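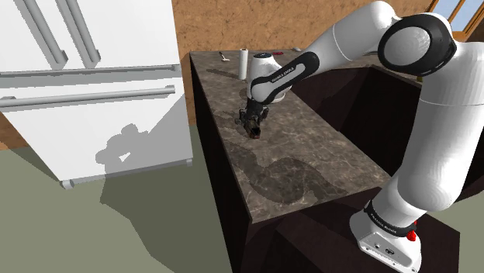 May 14, 2019

Switches for Paton respite house. Picking up from where Tetteh stopped before lunch.

Batch of big-button switches back from Paton, the ones we built in April. Complaint was "doesn't always work." Tested all on the bench with the Ichikawa gauge. Press force on the good ones 53 to 60 grams at center, fine. The bad ones are fine at center too, but go way up near the rim. Lid is tilting and binding on the post. So a kid who hits the edge with the side of the hand gets nothing, and that's most of them.

Tried:
- filing the post down a hair. Helped one side, made the other side worse
- silicone grease. Good for an hour then gummy. Wiped it all off, don't bother
- second foam ring under the lid, half thickness. Yes. Edge press down to 67, still clicks

Going with the foam ring. Need the closed-cell stuff, the open-cell foam soaks up drool and wipes and goes sour. We learned that with the tray pads.

Tetteh wants to swap the inner switch for the Filtach one. Lighter throw. My worry is it's too light - the kid with the tremor was setting off the bubble machine nonstop with the old light ones and the staff ended up taking the batteries out. Could do both kinds and mark them. Colored dot on the bottom, light = yellow, regular = blue. Ask Paton what they want before cutting any lids.

Jack plugs: two of the cables had the strain relief pulled clean out. Somebody is unplugging by the cord, which, fair, they're in a hurry at pickup time. Right-angle plugs next time. For now heat shrink with glue in it and a zip tie inside the housing as a stop. Pulled hard on both, held.
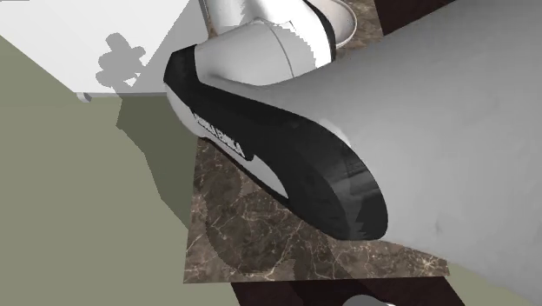

*Arm link and wrist segment, simulated view.*

Tray mount, Trollesano chair

Clamp still slips when the tray gets leaned on. Aldo came by and pointed out we have it on the painted part of the tube, not the bare part. Moved it. Better but not right. The rubber liner is too slick, he says bike inner tube, glued rubber side in. Cut some, glue is curing, don't touch till tomorrow.

Tray angle: the OT's note says flatter than what we've got. Current wedge gives too much tilt and the cup ends up in the lap. Cut a new wedge out of scrap, rounded all the corners, sanded twice. Corners on the old one were sharp, I don't love that it went out like that. Adding "run your hand over every edge" to the checkout sheet.

Also the cup holder ring - cracked along the print layers. Reprint lying on its side. Thicker wall. If it cracks again we just buy the metal kind and wrap it.

Water table switch box

Not started really. Gasket arrived, wrong size. Box is sitting on the shelf with the lid off and the wires taped back, PLEASE leave the tape on. Battery side only, no wall adapter anywhere near the water table, I know it was asked for, answer is still no.

If the gasket doesn't come in time Paton can have the pump toy dry on a table with the scarf fan. Kids liked the fan more anyway accoring to Tetteh.

Bench stuff
- side cutters missing again
- out of small heat shrink, black. Plenty of red
- hot glue gun drips, stand it in the can
- Ichikawa gauge needs zeroing every time you turn it on, I got a page of garbage numbers this morning before I noticed. Crossed out, ignore

To do:
- foam rings in the rest of the switches, then a full press test at center and four edge spots
- call Paton re light vs regular, ask for the afternoon lead, mornings they can't get to the phone
- check clamp glue
- order right angle plugs, 2 bags
- gasket return, label is in the drawer
- Aldo to look at the wedge before it goes out, he knows the chair better then I do

Left the good switches in the gray bin, bad ones in the shoebox. Don't mix.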